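Snack Shelf Tips From Somebody Who Snacks Too Much

I bought a secondhand store shelf in May, one of those metal ones with slots running up the uprights, and it has changed how we keep snacks at our house (and how fast we eat them, but that's another page). It cost me 80 dollars from a little shop called Trekitz that was closing down, and I had to take the back seats out of the car to get it home!

The first thing I did was get the heights wrong. I set the shelves so close together that a can of chips had to be tipped over to get it out, and every time I did that I knocked down its neighbor. So before you load anything up, take the tallest thing you own, stand it on the shelf, and make sure your whole hand fits over the top of it. Then hook the shelf above into place. Moving a shelf full of food is no fun, I've done it 2 times.

Second tip: give the chip cans a shelf to themselves and let the colors do the work. I used to write labels for everything. Now I just keep one of each kind across the front, and since the lids can all be the same yellow, it's the can color you want facing out. My kids know pink and green from clear across the room, no reading needed. Leave a gap between cans too, wide enough for your fingers. They'll lean and wander a bit as people grab them, and I straighten them up when I wipe the shelf down.

Little stuff goes up top. Gum bottles, small tubs with lids, drink bottles, whatever would get lost behind a tall can. Stack the tubs if the lids are flat, and keep the thing you reach for most in front of the stack.

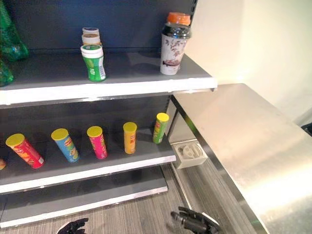

One reader, Pruncombe, wrote in to say that all this is fine until you shop, because the new cans go in front and the old ones sit at the back until they're stale. Pruncombe pulls everything forward first and loads from behind, and won't keep more than 3 of any one flavor in the house. I tried it on Tuesday and found a can of sour cream I had completely forgotten, so yes, I'm converted.

A few odds and ends. Wipe the front edges with a damp cloth and a drop of dish soap, then dry them right away (white edges show every fingerprint, ask me how I know). Dark back panels hide scuffs but they do show dust, so run a dry cloth down them while the shelf is empty. Tighten bottle caps before you put drinks back. And if you've got a counter next to the shelf, keep a bit of it clear so you have somewhere to set the groceries while you shuffle things around.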